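Robot Learning Practicum
Handout 4: Gathering Demonstrations
Revised August 4, 2024

4.1 Scope

This handout covers the collection of demonstrations for the imitation learning assignment. It assumes you have read Handout 3 (frames and calibration) and can start and stop the arm without help. Training is covered in Handout 5.

Terms used below. An episode is one recorded attempt at a task, from the start pose to the end signal. A session is a set of episodes recorded by one operator without recalibrating. Stitance is the recording program on the lab machines. Onu is the shared store where sessions are checked in. Feta is the baseline policy you will train; its input format fixes most of the choices below.

4.2 What an episode contains

Each episode holds a stream of wrist camera images, the joint positions, the commanded end-effector pose, the gripper command, and a text label for the task. Images and joint readings come from different clocks. Stitance stamps both on arrival and matches each image to the nearest joint reading. If the gap between the two is more than 40 milliseconds, the step is flagged. Flagged steps are kept in the raw file and dropped when the file is converted for Feta.

The commanded pose and the measured pose are not the same quantity. Feta predicts the command. When the arm is pressing against something the two can differ by a large margin, and a policy trained on the measured pose will tend to push too lightly. Check the field name before you write your own loader. Two groups used the wrong one in May and had to retrain.

4.3 The wrist view

The camera moves with the hand. Parts of the hand that are fixed relative to the camera therefore stay at the same place in every image, while the floor and anything resting on it move. A network can learn to ignore the fixed parts quickly, but they still cost pixels, and an object that passes behind them is lost from view until the hand moves on.

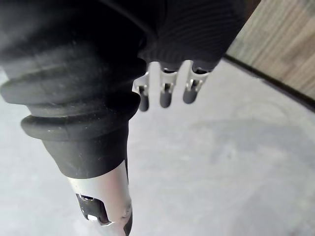 For this reason the wrist stream should be reviewed before a long session and again at the end of it. Compare the first image of the session with the last, at the same arm pose. If a fixed part of the hand has changed position in the image by more than 3 pixels, the mount has moved, and the episodes after the shift belong to a different session. Find the episode where the change begins and split the session there. Do not try to correct the images by cropping.

Shadows need separate attention. The shadow of the hand moves with height and with the direction of the room lights, so it carries real information about distance to the surface. It also ties the policy to one lighting setup. Record at least one session with the overhead lights on and one with the side lights only. Write the setting in the session notes; Stitance has no field for it.

Turn off automatic exposure. Bright metal near the lens can pull the exposure down as the hand tilts, and the background then darkens for a cause that has nothing to do with the task. Set exposure by hand at the start pose and leave it alone for the whole session.

4.4 Varying the start

If every episode starts from the same pose with the object at the same place, the policy can reach a low training error by replaying an average path. To prevent this, draw the object position from the printed list in Appendix B and the start pose from the list in Appendix C. Do not choose positions by eye. Operators choosing freely tend to favor the middle of the workspace and easy approach angles.

Include recoveries. In nearly 29 percent of the episodes in the Trovonham reference set, the operator begins from an offset that a good approach would not reach, then corrects. These episodes are slower and less pleasant to record. Without them, a policy that drifts off the usual path has seen nothing that shows the way back. The offset itself is made before recording starts, so that the error is never part of the demonstrated action.

4.5 Operator habits that harm the data

Long pauses. A pause while you think is recorded as a command to stay still. Feta sees only the current image and the current joint positions, so it cannot tell when the pause should end. If you need to think, end the episode and discard it.

Regrasping at the last moment. A small extra squeeze after a good grasp teaches the policy to open and close near the object. Close once and move on.

Looking past the camera. If you steer by watching the workspace directly, you may act on things the wrist view does not contain. Use the monitor for the final approach. If the target is hidden on the monitor, change the approach angle.

4.6 Labels and rejection

Mark each episode as success, failure, or void. Failure means the task was attempted in good faith and not completed. Void means the recording is unusable: a dropped stream, a bumped mount, a person entering the workspace. Failures are checked in to Onu with the rest and filtered at training time. Voids stay on the local disk and are listed in the notes by episode number.

Labels are set by the operator and checked by a second member of the group, who works from the video without seeing the first label. Where the two disagree, keep both labels and add a comment.

4.7 To hand in

Session folders checked in to Onu, at least 3 per group
Session notes, including lighting and exposure setting
First and last wrist image of each session at the start pose
The table of label disagreements, even if it has no rows

Reading for the next meeting: Handout 5, sections 5.1 and 5.2. Bring your converted files. The conversion script stops on a missing gripper command, so run it before class.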